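Cuesta 双组分台面翻新漆（哑光白）
货号 3309
售价 62 元/套，含主剂、固化剂各一罐，不含滚筒和砂纸

先把丑话说前面。这套漆在我们店里卖得不错，厂家 Vekel 给的宣传页也写得很满，什么“一刷如新”“终身不黄”“厨房浴室通用”。宣传页我们没有照抄。下面写的是我们自己刷过、用过、也返工过之后的看法，有些地方和罐子上的说法对不上，您自己掂量。

它到底是什么

一种水性双组分聚氨酯面漆，主要用来翻新发黄、发毛、被热锅烫出印子的旧白台面。两罐兑在一起才会反应，单独刷主剂也能干，但是一擦就掉粉，真有客人这么干过，然后来问为什么。颜色只有哑光白一种，不能调色。厂家说“可自行加入色浆”，我们加过一次通用色浆，干了以后一块深一块浅，所以这句话我们当没看见。

能刷的底子：刷过漆的木台面、密度板、旧的三聚氰胺贴面（必须打磨）。
不建议刷：不锈钢、玻璃、上过蜡又没洗干净的实木，还有已经鼓泡的贴面。鼓泡的先把板子换了再谈漆，漆盖不住鼓包，哑光漆只会让它在侧光下更显眼。

关于“终身不黄”

我们不信这四个字。白漆发不发黄，跟树脂有关，也跟太阳、油烟、您家用什么清洁剂有关，哪一样都不归罐子管。我们柜台后面有一块样板，一半朝窗一半压在目录底下，朝窗那半边去年夏天过后确实还算白，可是把目录挪开一比，还是能看出两边不一样。单看看不出来，并排就露馅。您要是打算只刷半张桌子，或者刷完以后拿它去配一套全新的白柜子，最好死了这条心。

关于“免打磨”

宣传页上印得最大的就是这三个字。翻到罐子背面，小字写着“光滑表面建议适度打磨以获得更佳附着力”。这两句话放在一起是什么意思，大家都是成年人。三聚氰胺面不打磨直接刷，头几天看着挺好，等您用抹布使劲擦水槽边那一圈，它就一片一片起来了。用 240 目的砂纸磨到表面不反光，擦掉粉，再用拧干的湿布过一遍，晾透。这一步占了整个活儿的大半时间，省不掉的。

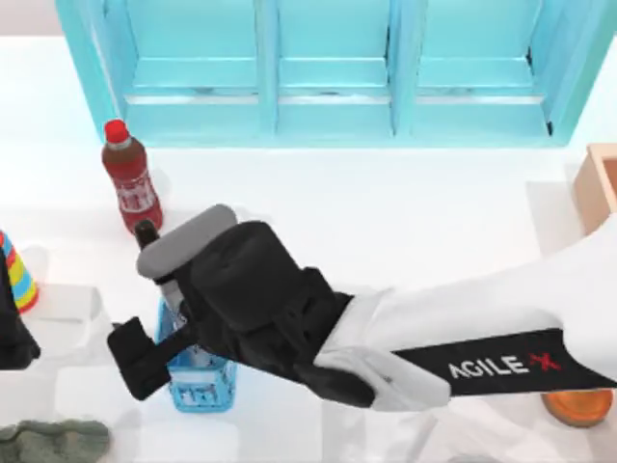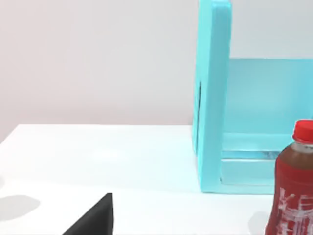
耐污是买这套漆的人问得最多的一件事，也是厂家说得最含糊的一件事。罐子上写“耐日常污渍”，日常两个字要怎么理解，打电话去问，那边回答“正常使用没有问题”，等于没回答。我们的经验是：漆膜没有养护到位之前，什么都能给它染上颜色，酱油、咖啡、带色素的汽水，一个瓶底圈就够您心疼的。像图里这样的纯白桌面，第一张里那瓶红盖子、深红褐色的饮料要是立在刚刷完没几天的漆上，瓶底又沾着一点，我是会赶紧把它拿走的。养护到位之后好得多，及时擦基本不留印。隔夜的咖喱和染发膏我们试下来照样留，后来用小苏打糊敷了一阵，淡了，没有全掉。

关于光泽

哑光有个好处，细小的划痕不显。也有坏处，油手印显。厂家的说法是“高级哑光，易清洁”，我觉得前半句随便他说，后半句得打个折扣。哑光面摸上去有一点点涩，油渍容易挂住，擦的时候要用温水加一点中性洗洁精，干布抹只会抹匀。别用钢丝球，也别用那种白色的魔术海绵天天擦，魔术海绵本身就是磨料，擦久了那一块会发亮，变成哑光台面上一个油光光的补丁，再想弄回哑光就只能整面重刷。

怎么刷

按罐上的比例兑，主剂先搅，搅到罐底没有沉块再倒固化剂。慢慢搅，别打出泡来。兑好的漆有使用时限，天热的时候更短，到后面明显变稠了就别再硬刷，加水救不回来的，我们救过。

短毛滚筒，羊毛刷只用来收边角。要刷 2 遍。宣传页上说“一遍即可覆盖”，盖浅色底子勉强能算，盖深色木纹是绝对不行的，第一遍干了以后透出来的那个颜色，说灰不灰说黄不黄，会让人想退货。不要急，第二遍上去就正常了。两遍之间轻轻打磨一次，擦净。

门窗留条缝，但是别对着吹。春天飘絮的时候最好别干这活，我们有块样板就是 5 月刷的，上面到现在还粘着一根杨絮，抠掉就是一个坑，只好留着给客人当反面教材。

晾干和能用是两回事。表面摸着不粘手，不代表能放锅。罐上写“次日可用”，我们的建议是第二天最多放张纸。放轻的东西多等几天，放微波炉、电饭锅这类又重又热的，等上一个星期再说。热锅永远要垫隔热垫，这套漆耐热水杯没问题，耐刚离火的铁锅就别指望了，不管谁跟您保证。

和别家的比一比

常有客人拿 Hitex 的单组分白漆来比，那个便宜，开罐就能刷，剩下的盖上还能存。老实讲，刷书桌、刷搁板、刷一个不怎么碰水的玄关柜面，买 Hitex 就够了，用不着多花这个钱。厨房操作台和浴室洗手台边上，单组分的漆膜软，泡水发白，那才值得上双组分。

还有人问 Firex 那种贴膜。膜的优点是快，一个下午就完事，不喜欢了撕掉。缺点是转角和水槽开孔那里早晚翘，翘了就进水，进了水底下的板子发霉您还不知道。租房的话我倒觉得贴膜合适，自己的房子另说。

面积

厂家标的涂布面积我们不写在这里，因为按那个数字去买的人多半不够用。旧密度板吃漆，尤其是锯口和磨穿的边，第一遍下去像喝水一样。把您的台面长宽量好，连同前沿和挡水条，再说清楚是什么底子，下单时备注给我们，我们按实际用量帮您算。多出来的整套没开封可以退，开了的不退，兑了的更不用说。

味道

“零气味”是不可能的。比油性漆小得多，开窗过一夜，大部分人就闻不太到了。固化剂那罐没兑之前有点冲，戴手套，戴口罩，别在厨房里一边煮面一边兑漆。家里有婴儿或者养鸟的，建议等味道散尽了再搬回那间屋。至于能不能刷切菜的地方，我们的答案是不能，直接接触食物请用砧板。厂家的回答绕了很大一圈，没说能，也没说不能。

售后

漆有结块、罐子漏、两罐批次不一致，拍照发来就换。刷完掉皮的，我们会先问您打没打磨，用的几目，请如实说，这不是为了赖账，掉皮的原因不弄清楚，换一套新的上去还是掉。
运输：固化剂冬天怕冻，最冷那阵子我们暂停往北边发，等不及的请就近买。
存放：没开封的放阴凉处，别放阳台，别放暖气边上。

常配着一起买的：240 目水砂纸、短毛滚筒套、美纹纸。美纹纸别买太便宜的，撕下来带漆。漆还没完全硬的时候撕，沿着 45 度角往外拉。

读者评论

厨房边角料
磨了整整一个周末，手都麻了，刷完确实像样。水槽边上那圈目前没掉。给四星，扣的那颗是因为没人提醒我要把硅胶先刮干净，有硅胶残留的地方漆缩成一个一个小圈。

店铺回复：硅胶这条确实漏了，谢谢。残胶一定要刮净再用酒精擦，砂纸磨硅胶没有用，只会把它抹开。

半桶水装修
看完你们这页我去买了 Hitex，刷书桌的。不知道该不该谢谢你们。

租房第三年
问一下，台面以前贴过膜，撕了以后一层胶，能直接刷吗？

店铺回复：不能。先除胶，除完用洗洁精洗掉除胶剂的油，晾干再打磨。胶要是实在弄不掉，还是继续贴膜吧。

老白
买了两套，第二遍刷到一半漆变稠了，没听劝加了水，现在台面上有一条印子，从左边一直到灶台。白是挺白的。

阿梨不吃梨
咖喱那段是真的，我家的印子还在。小苏打敷过，晚上开灯基本看不出，白天还是能看见一点黄。想问能不能只补那一小块？

店铺回复：能补，补完看得出来。介意的话就整面轻磨一遍再刷一层。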